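Carnet d'atelier, août, suite du classement Ternside

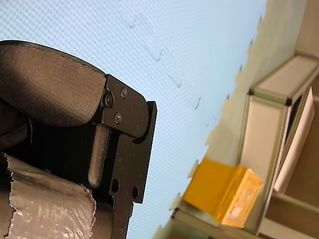 Je reprends où j'en étais hier soir, c'est-à-dire au milieu du carton des années « nouvelle formule », celui que Struan avait étiqueté « divers » (merci Struan). Pour les collègues qui prennent le carnet en route : on dépouille la collection complète du magazine Ternside pour savoir qui a signé quoi, et surtout quelle place les femmes avaient dans la rédaction avant et après l'arrivée d'une rédactrice en chef. On avait tous notre petite idée là-dessus. La mienne est en train de prendre l'eau, et ça me plaît plutôt !

9 h 20. Fini de saisir la première série. Le fichier compte maintenant 1151 articles signés, et je ne compte pas les brèves, qui ne portent jamais de nom avant la refonte de la maquette. C'est un vrai souci, ces brèves. Je suis presque sûre qu'une bonne partie du travail des femmes de la maison se cache là-dedans, dans les colonnes de gauche, sans signature, entre la météo des salons et les nominations. Mais « presque sûre », ça ne se met pas dans un tableau. Pour l'instant j'ai créé une colonne « non attribué » et je laisse dormir.

Les initiales me rendent folle. Il y a une certaine « M. F. » qui revient tout le temps dans les pages société, avec un style très reconnaissable (des phrases à tiroirs, un goût pour les points-virgules, une façon de finir sur le prix des choses). Je l'avais rangée côté femmes sans y penser, parce que c'étaient les pages société. Et puis je me suis relue, et j'ai eu un peu honte : c'est exactement le biais qu'on prétend mesurer. J'ai repassé toutes les initiales seules en « indéterminé ». Ça fait un gros paquet gris au milieu du graphique, c'est moche, mais tant pis.

Règle que je propose à tout le monde, et qu'on peut discuter : on n'attribue un genre que si on a un prénom complet quelque part, dans l'ours, dans une légende, dans le courrier des lecteurs, n'importe où. La rubrique ne suffit pas. Le ton non plus, même quand on a très envie.

10 h 45. Appel de Struan Mowat, depuis les archives d'Iltgate. Il a retrouvé les feuilles de piges ! Pas toutes, il manque au moins tout le début, mais il y a des noms en entier, des montants, et parfois une remarque au crayon dans la marge. Il m'en a lu quelques-unes au téléphone. Un reportage de plusieurs pages payé 135 livres à l'un, et un portrait de même longueur payé nettement moins à une autre, le même mois. Je me suis un peu emballée, il m'a calmée tout de suite : on ne sait pas si les frais de déplacement sont dedans. Il a raison. À vérifier avant d'en parler à qui que ce soit, et surtout avant que ça finisse dans une diapo.

Je lui ai demandé de photographier aussi le verso des feuilles. La dernière fois on ne l'avait pas fait et on y est retournés exprès.

Note pour moi : demander si les montants sont bruts. Demander aussi qui tenait le crayon.

Midi passé, pas encore mangé. J'ai lu d'une traite les cinq éditoriaux de la première année de la nouvelle rédactrice en chef, ceux qu'on cite partout (enfin, partout, dans notre petit monde). Je les croyais plus combatifs. En réalité elle ne parle presque jamais des femmes en tant que telles, elle parle du magazine, des ventes, de l'ennui, du papier trop fin. Il faut attendre le dernier pour tomber sur une phrase un peu vive à propos des dîners où on lui demandait de qui elle était l'assistante. Et encore, c'est entre parenthèses, elle passe vite à autre chose. J'ai recopié le passage dans le dossier commun, avec la page.

Ce qui me frappe davantage, c'est l'ours. Avant elle, les femmes sont toutes dans le bas de la colonne : secrétariat, documentation, relecture. Deux numéros après son arrivée, plusieurs des mêmes noms remontent dans la liste, et avec des titres. Elle n'a donc pas fait venir toute une équipe de l'extérieur comme on le raconte, elle a promu des gens qui étaient déjà dans les murs. Je ne l'ai lu nulle part, ça, et je me demande si c'est parce que personne n'a regardé l'ours numéro par numéro ou parce que je me trompe. Struan penche pour une réorganisation décidée plus haut, par Hirvonen, le groupe propriétaire, et qui serait simplement tombée au même moment. Possible. Il faudrait les procès-verbaux du conseil, et là-dessus Hirvonen ne répond pas à mes courriels. Relancer, poliment, encore.

14 h 30. Mangé un sandwich au-dessus du clavier, ne le dites pas à l'équipe de conservation.

Petit essai cet après-midi sur le fonds Fandley, l'hebdomadaire concurrent, pour avoir un point de comparaison. J'ai tiré 1000 articles au hasard dans l'index et j'ai appliqué la même règle des prénoms complets. Premier constat : l'index est bien plus mauvais que le nôtre. Des noms tronqués, des doublons, un chroniqueur orthographié de toutes les façons possibles. Second constat, et là je reste prudente : la courbe monte aussi chez Fandley, à la même période, alors que la rédaction en chef y est restée entre les mains du même monsieur. Elle monte moins, mais elle monte. Donc une partie de ce qu'on attribue à l'arrivée d'une femme à la tête de Ternside se passait peut-être partout dans le métier.

Ça m'a un peu gâché la tasse de thé, je l'avoue. J'aimais bien l'histoire de la grande patronne qui ouvre la porte. Mais si on regarde les sujets et plus seulement les signatures, il reste une vraie différence : chez Ternside, les femmes se mettent à signer de la politique et de l'enquête, chez Fandley elles signent davantage, mais toujours dans les mêmes rubriques. C'est peut-être là qu'il faut creuser. Je refais le tirage demain avec une autre graine, pour voir si ça tient.

17 h 10. Reste à faire :
Recoder les pages culture (j'avais mélangé critiques et entretiens).
Renvoyer à Struan la liste des initiales, au cas où les feuilles de piges permettraient d'en lever quelques-unes. M. F. en premier !
Harmoniser les titres de l'ours, on a « adjointe », « adjoint » et « adj. » pour la même fonction.
Décider ce qu'on fait des articles à deux signatures. Je suis pour compter chacune à moitié, Struan est contre, on en reparle.
Relancer Hirvonen.

Sauvegarde faite, copie sur le disque de l'équipe. Le carton « divers » est refermé, il reste les numéros hors-série, je commencerai par ceux-là.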